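Robot Cell Attendant (2 openings)
Trurthorpe Parts Distribution, Stivard site
Full time, permanent. Day and evening shifts.

Trurthorpe packs and ships small molded parts for repair shops and equipment dealers. For most of our history, every order was picked by hand from start to finish. Over the past two years we have moved part of the picking work to robots, and the jobs on the floor have changed with it. We are hiring two attendants to work in the robot area at Stivard.

What has changed

Pickers used to walk the aisles for most of a shift. Now the robots handle many of the repeat picks, and people spend their time keeping the shelves stocked, sorting out picks that fail, and packing orders that need a closer look. There is less walking and lifting than there was. There is more standing, more watching, and more time at a screen. Some of our long-time pickers like the new work and some asked to stay with manual orders, which still make up a good share of what we ship. Both groups are on the same pay scale.

Of the 56 people who work at Stivard, 10 are now assigned to the robot area. No one was let go when the robots came in. Hours did change for some people, and the evening shift is new. Please read the hours below before you apply.

What you will do

Set out parts on the shelves at the start of each run and restock during the run.
Watch the robots work and pause them when a part is dropped, stuck, or picked up wrong.
Enter each stop in the Hinance log with a short note on what happened.
Move full boxes to packing and bring empty ones back.
Keep the floor and walkways in the area clear.
Help the technicians during test runs when asked.

You will not be asked to repair or program the robots. Pieter Goossens and his technicians do that work. You will be expected to tell them plainly what you saw, and they do read the log.

What we need from you

At least one year in a warehouse, stockroom, factory, or similar job. You should be able to stand for most of a shift, lift up to a full parts box with a partner, and read and write short notes in English. We need people who can stay alert through slow stretches. Experience with automated equipment is fine but not required.
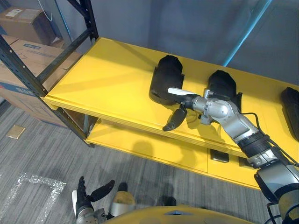

Placement of parts is the skill that takes new people the longest to learn. A robot reaching over a shelf does better when each part has space on every side, so black parts on a yellow top are set down in a line with gaps between them, and the gripper can come in at the front of one without touching the next. You will learn the spacing for each part family, and you will also learn when to leave a part out of the run and send it to manual picking. Kelly Mendonça trains all new attendants and will work beside you until you are both satisfied with your setups.

Hours and pay

The day shift starts at 6:30 a.m. and the evening shift at 2:30 p.m. New attendants train on days and then move to their assigned shift. Evening work carries a shift premium. Pay is hourly, and the rate is given in writing before your interview. Health coverage, paid time off, and work shoes are included.

How to apply

Send a resume or a short letter about your past jobs to Nazma Matubbar in the Stivard office, or drop it off at the front desk. Please say which shift you prefer. Interviews include a walk through the robot area with Isauro Valdovinos, the floor lead, and you are welcome to talk with attendants while you are there. We plan to have both people started by December.

Current Trurthorpe employees should speak with their supervisor first and will be considered ahead of outside applicants.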